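Speaker notes - "What the arm costs after you've bought the arm"
Ganholm stream, Thursday, after lunch slot. 40 min incl. questions. Talk SLOWER than last time.

Slide 1 - title

Say hi, say who I am, thank Chak-lun for swapping slots. Don't do the coffee joke.

One line on Canddale: we sort and rehang donated clothing for op shops. Six sites. I look after the equipment budget, I'm not an engineer, so if you want kinematics go and find Chak-lun Liao at the break, he runs our bench and he'll happily talk your ear off.

Slide 2 - where we started

Original ask to the board was one line. "Robot cell, hanging and folding trial." One number next to it. I wrote that line, so I get to be rude about it.

Number was the quote for the arms. That's it. No table, no walls, no spare fingers, nobody's time. Board said yes very quickly. Should have worried me.

Pause here, let them read the slide.

Slide 3 - the real list

Don't read it all out. Pick these:
- framing and enclosure panels
- cables, and then more cables
- gripper spares (come back to this)
- trays, crates, hangers, garments to practise on
- a person to put everything back between runs

Last one is the biggest by a mile. Every run ends with a shirt somewhere and it has to go back to where it started. Somebody does that. We budgeted zero hours. Ended up at 11 hours a week and that came out of Euan's roster, which he has mentioned.

Slide 4 - buy, lease or wait

Three quotes in the end. Jeler wanted us to lease, Kordestani wanted us to buy outright with support on top, third one pulled out when they heard the word "clothing". (Might get a laugh. Don't chase it.)

Lease looked dearer on paper over the full term. We still went with it. Why: we didn't know if two arms was the right number, or if we even wanted this shape of gripper. Lease let us send things back. If you allready know what you want, buy. We didn't.

Check the notice period!! Ours had one on page nine of the contract. Euan Lennox found it, not me.

Support: ask who picks up the phone and in what time zone. Ask it in writing.

Slide 5 - things that wear out

Grippers. Cloth looks soft and harmless, the hanger isn't. Plan for finger wear from day one and order the spares with the arms so they come in the same freight. We paid freight three times. Don't do that.

Cables second. Anything that loops from a wrist back down the arm is going to get tugged eventually. Put it on its own line so it doesn't vanish under "misc".

If running late SKIP to slide 7.

Slide 6 - small stuff line

Set aside $400 a month per cell for bits and pieces. Sounds silly next to the lease. It's the line that keeps the thing running though. Hooks, dowel, cord, a plastic tray in a colour you can tell apart from the table. Went through a proper purchase order for a tray once, took longer than the shipping did. After that we gave the bench a card with a limit on it and finance calmed down.

Also: plain cheap garments. Ask your own sorting floor first, we had bales of the stuff and were still ordering new T-shirts until September.

Slide 7 - the work itself

Leave this one up while I talk. Let them look before saying anything. 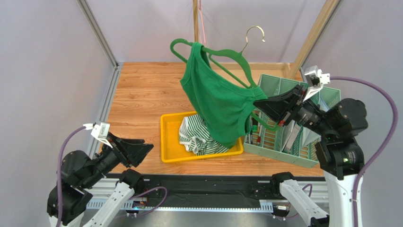
Hanger task, right gripper on the hanger and shirt, left one open. Yellow tray underneath with a striped garment in it.

Points to make:
Look how much of this is hardware-store stuff. Tray, crate, hanger, bit of timber. None of it was in my first budget.

Both arms are in the price whether or not both are holding something. So ask early which tasks realy need two. Worth a whole meeting, we had it too late.

Table space. Everything wants to sit within reach, and it fills up fast. Pay for the bigger table if the room will take it.

Slide 8 - what I'd put in the first ask now

Arms, as quoted. Then seperate lines for enclosure, spares, consumables, freight, power and bench hours. Contingency at the bottom and don't let anyone fold it into the others. Review at the halfway point of the lease with the option to hand one arm back, agreed up front.

Bench hours in HOURS, with a name beside them. Dollars get trimmed, a named person's Tuesday is harder to trim.

Slide 9 - questions

Likely ones:
Payback? Don't have it yet. Say so. It's a trial, we haven't replaced anyone and that wasn't the ask.
Would we lease again? Yes for a trial, for a second site I'd get new quotes.
Can they have the budget template? Yes, sheet at the back table, or email me. CHECK the prices are stripped out before printing.

Hand over to chair. Take the clicker out of my pocket.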